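3.2 Gathering the examples at home

Most of our examples come from people's living rooms. We began in the lab, with a clean table and a fixed set of blocks, and the learned policies did very well there and then fell apart the moment we carried the robot into a flat. Homes are wonderful places for this kind of work. The light changes from one hour to the next, the floors shine, and people own soft, lumpy, shiny and awkward things that no lab would think to buy.

We worked in 11 homes in Cavasley and Doltville. Each home was visited by one of the authors (Jugah, Liew or Purba), who brought the grippers in a rucksack, spent the first half hour teaching the household how to hold them, and then stayed mostly out of the way. The grippers carry their own cameras and need no robot arm, so a visit can start within minutes of arriving. We asked people to work wherever they would normally deal with the objects: on the floor, on the bed, at the kitchen counter. Nothing was tidied beforehand unless the household wanted it tidied.

The tasks were chosen to be short and easy to explain. In this section we look at the toy box task, which we have come to like more than any other. The instruction is a single sentence: take things out of the box, or put them back, using the grippers only. A box with high walls turns out to be a rich source of trouble for a learning system. The fingers have to come in from above, the walls throw shadows over the contents, and the object one wants is often lying partly under another. Soft toys give way when pinched and cloth folds over on itself, while hard plastic tends to slide along the wall.

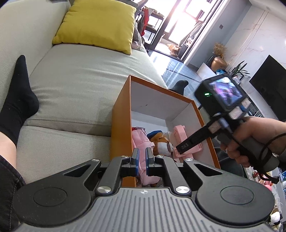 Figure 3. Toy box task in a living room, seen from the camera on one gripper. A second hand-held gripper reaches towards a pink plastic toy beside a plush dog in a blue hat.

The two-gripper version of the task deserves a closer look. With one gripper, people soon settle into a steady habit of reaching, closing and lifting. With two, they begin to plan. One hand can hold a toy down or push the cloth aside while the other goes in for the grasp, and the order in which the hands move varies a great deal from person to person. We were delighted by how much of this came without any coaching. It also gives us two views of the same object, and in a narrow box the second view is often the better one — the near gripper's own fingers hide a good part of what it is about to touch.

We kept the rules for recording light. An attempt starts when the person says "go" and ends when the object has been let go, or when the person gives up. Failed attempts are kept and marked as such. We rejected a recording only if the camera had lost its position for more than 3 seconds or if a face could be made out, and both checks were done on the same evening as the visit. After these checks the toy box set holds around 500 attempts, with at least one session from every home.

Two lessons from the early visits shaped the rest. First, long sessions are a false saving. After six or seven minutes people grow careless in a very regular way, and the recordings start to look alike, so we moved to blocks of 6 minutes with a break between them. Second, people's own belongings beat ours. The bag of standard toys supplied by Oei was used in the first homes and then quietly left in the rucksack. Section 3.3 describes how the attempts were cut and labelled with the Tollevau tool.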